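4. Collection of grasp examples

The third part of the project concerned the gathering of examples from which the grasp selection model, named Vavik by the group, was to be trained. The work was carried out in the Jenkins laboratory at Prarkville between December and the end of the spring term. Boglárka Balogh was responsible for the collection procedure and for the records kept with it.

Each example consists of an overhead picture of the bin, the grasp point that was chosen, and a label stating whether the item was lifted and held. Items were placed by hand before every run and were allowed to overlap, as the model is intended for mixed bins in which few things lie apart from one another. A run ended after up to 117 attempts or when the compartment had been cleared.

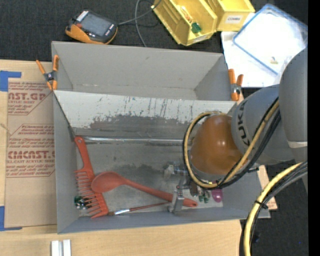 Page 4

The arrangement used for mixed items is a gray bin with two compartments, held at the sides by spring clamps, with the KUKA arm reaching in from the right. Long, thin items such as the comb, the spoon and the paintbrush were included on purpose. Our first model, trained on boxes and balls alone, tended to choose the middle of the visible area, and with a comb this point often falls between the teeth.

In all, 247 runs were recorded. Two faults in the procedure came to light while the labels were being checked. In the early runs a slipped item was marked as a failure even where it had been carried clear of the bin floor, whereas later runs had a separate label for this case. The early labels were therefore reviewed by two members of the group working apart, and the Valine labelling tool was changed so that the choice could not be skipped. The second fault – a delay between the picture and the recorded arm position – was corrected in the logs.

The examples remain uneven. Spoons and brushes are well covered, but small, shiny pieces are not, and the model should not be relied upon for them. Further collection is proposed in section 6.

Report submitted June 12, 2025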